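Collecting by Hand: A Conversation With Wubit Alemayehu on Gathering Examples for Two-Armed Robots

The collection room at Gilon is on the ground floor, behind the machine shop, and work there begins at 8 in the morning. Wubit Alemayehu has directed the program since it was set up. She agreed to speak with this newsletter about how the laboratory gathers the demonstrations from which its learning systems are trained, a part of the work that receives little attention in published results.

Ms. Alemayehu came to the laboratory from quality control. She spent the early part of her career at Smits, a maker of wire harnesses, where she trained inspectors on the assembly floor. She regards that experience as better preparation for her present position than her later degree in engineering.

"An inspector learns from parts," she said. "You can hand a new person a written standard, and they will read it, and they will still pass a bad crimp the first morning. Then you sit with them and go through a tray of good ones and bad ones. After a few trays they see it. We are doing much the same thing with the arms. We are filling trays."

The laboratory's current effort, known internally as Gitance, concerns two-armed handling of everyday objects, with a particular interest in those that bend. A person guides the arms through a task while the system records the positions of the joints and the views from the cameras. Each complete recording is called an episode. The target for a single task is 1,000 accepted episodes, and Ms. Alemayehu was careful to stress the word "accepted."

"We record more than we keep," she said. "An episode can be complete in the sense that the task was finished and still be of no use to us. If the operator stopped for a long time to think, the system will learn to stop there too. It has no way of knowing that a person was making up her mind about something."

She described the review process at some length. Every episode is watched twice, the first time by the operator who made it and the second by a colleague who did not. Operators may withdraw their own work without giving an explanation. The second reviewer must give one. Ms. Alemayehu said that the rule about explanations was added after the first task was finished, when it was found that two reviewers had been rejecting episodes on quite different grounds.

"One of them disliked any correction in the middle of a grasp," she said. "The other liked corrections and disliked speed. Both were sensible people and both had a point. What we did not have was a shared idea of what we were collecting. We stopped for a while and wrote it down, and the document was 3 pages long. It has grown since then, and I would like it to be shorter again."

On the matter of corrections, the laboratory has since taken a firm position. Episodes in which the operator misses a grasp and recovers are kept, provided that the recovery is clean. Ms. Alemayehu considers them among the most valuable material in the collection.

"If you show only perfect work, the system has never seen itself a little off to one side," she said. "Then it gets a little off to one side, and it has nothing to go on. So we want the misses. We do not want people to miss on purpose, because that looks different. You can tell a staged mistake on the replay right away."

Operators work in sessions of 90 minutes, followed by a break away from the station. Ms. Alemayehu said that the limit was set by looking at the rejection records. Toward the end of longer sessions, operators began to repeat themselves, approaching each object from the same side and at the same height. The episodes were acceptable one at a time. Taken together, they added very little.

Variety was the subject to which she returned most often. The starting arrangement of the table is changed between episodes, and operators are asked not to tidy it. New staff members find this instruction difficult to follow, and she said that she had found it difficult herself.

"I spent years telling people to straighten their benches," she said. "Now I walk past a station and if everything is lined up, I ask them to mess it up. But there is a limit there as well. A person who is told to make a mess makes the same mess every time. We tried having people drop the items from a box, and we tried having one operator lay out the table for another. The second way has worked better for us. People are a little unkind to each other, in a friendly way, and the layouts get harder."

Asked which tasks had proved most demanding, she named cables without hesitation.

"A block is where you left it," she said. "A cable is never where you left it. You pull one end and something moves on the other side of the table. Two of them cross, and now you have a third problem that neither of them had alone. And a plug has a right way round, so getting hold of it is only the start. You have to get hold of it in a way that lets you use it afterward."

Cable work also calls for both arms at once, and the laboratory's instructions for it differ from those for simpler tasks. With rigid objects, operators may use one arm and park the other. With cables, they are asked to think of one arm as holding and the other as working, and to let the roles change when the task requires it. Ms. Alemayehu said that the exchange of roles is the point at which most episodes are lost.

"There is a moment when neither hand is quite in charge," she said. "A person doing it with their own fingers never notices. When you are guiding two arms, you notice very much. The experienced operators slow down just before it and then go through at an even pace. The new ones rush up to it and stop."
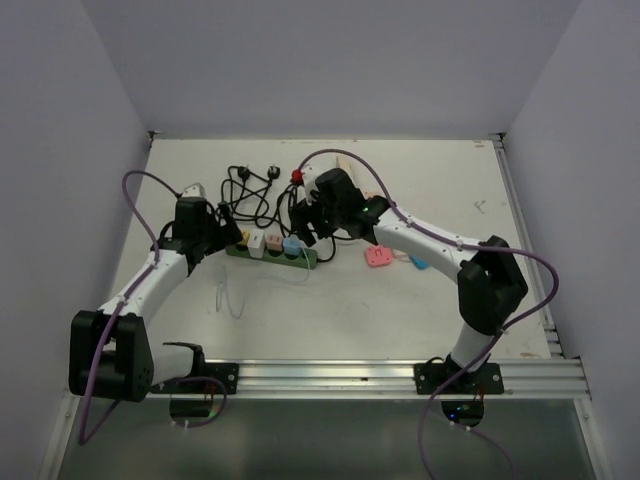
The choice of objects is reviewed at the start of each task. For work with plugs and power strips, Ms. Alemayehu asked for a mixture of colors, together with dark cables that are hard to tell apart where they cross. Her reasoning was that a system trained only on bright, separate items would come to depend on color and would have little to offer in an ordinary office or kitchen. Thin or clear items present a further difficulty, and she acknowledged that the laboratory had not yet settled how many episodes should include them.

"The cameras have trouble with them and so do the people," she said. "An operator leans in to look. The cameras cannot lean in. We have to ask whether the operator knew something that the recording does not show. If she did, then we are teaching the system to act on information it will never have. I would call that a bad example, even when the hands did everything well."

For that reason, operators are now asked to work from the camera views for part of each session. The change was not popular when it was introduced in December. Output fell, and several members of the team argued that the quality of the movements had fallen with it. Ms. Alemayehu agreed with the first complaint and kept the practice in place. She said that the question of movement quality remained open and that the team would look at it again when the present task is complete.

Records are kept in a log called Kavell, which was written in-house and which she described as plain but dependable. Each entry gives the operator, the task, the starting layout, and any remarks. Remarks are optional in principle. In practice she reads them all, and she said that they had led to more changes in procedure than any formal review.

"Somebody writes, 'left grip felt late today,' and then somebody else writes it the next morning," she said. "Then we go and look at the left grip. If we had waited for the numbers to tell us, we would have collected a week of episodes with a slow left hand in them."

She was reserved on the question of when enough examples will have been gathered. The target for each task, in her view, is a planning figure and should be read as one. Some tasks level off well before it. Others continue to improve with every batch, and she does not believe that anyone at the laboratory could have said beforehand which would be which.

Ms. Alemayehu expects the next stage of Gitance to involve longer tasks, in which several short ones are joined together, and she has asked for additional reviewers before it begins. Operators are being trained for it now. Their first assignment is to watch rejected episodes from the early months of the program and to write down, for each one, whether they would have kept it.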